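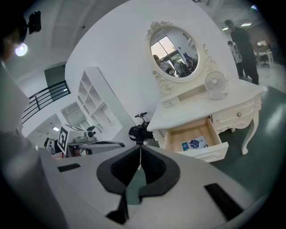
Nikola Kovačević says the Bernach ward totals still don't match the county sheet. Yes, known. 2 precincts were merged before the primary, see notes.

Vornik primary returns — README

17 wards, 24 candidates, one row per candidate per ward. Write-ins lumped together. Absentee votes are in a seperate column, dont add them twice.

Missing: recount figures for Truten. Asked the clerk, no answer yet.

Last updated: April
3 comments · 10 shares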